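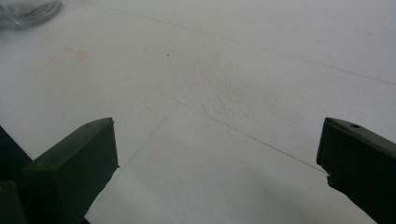

Do I need to know my birth time to use the almanac?
Your birth date is enough for the sun sign and the day number. The birth time only matters for the rising sign, and you can add it later, once your mother has been consulted.

Section 6: Setting up your Rirkeo day-sign almanac

1. Open Settings and choose Calendar Count. New members should leave it on Standard.
2. Enter your birth date, day first. Azra Popescu spent an entire December as a Capricorn after doing it the other way round.
3. Pick a home town. The moonrise table has 4,000 of them. If yours is missing, pick the nearest one you're on speaking terms with.
4. Press Cast and wait for the chime.

Note: The almanac will not cast for dates before the year 1,023. Past lives will have to be worked out by hand.
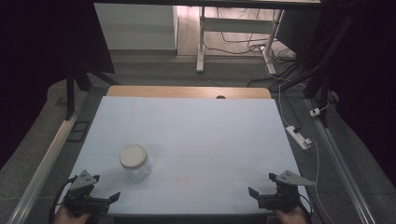 Urncombe Astrology Circle – Charts and Almanacs Team

5. Check your colour against the wall chart. If the two disagree, the wall chart wins – it was here first, and Costel Tomić painted it.
6. Save your chart under your own name. We have three saved as "Me" and none of them get along.

Caution: Don't change the Calendar Count after saving. Every reading you've stored will be recalculated, and you may find you've been apologizing to the wrong planet. 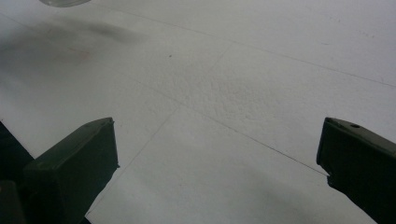
If you have already changed it, go to History, choose Restore and select the most recent chart you recognize. Notes in the margins come back too, including the unkind ones. Anything that still looks off goes to Sobia Bhutto, with your birth date and the message on the screen. Mercury is not an error message.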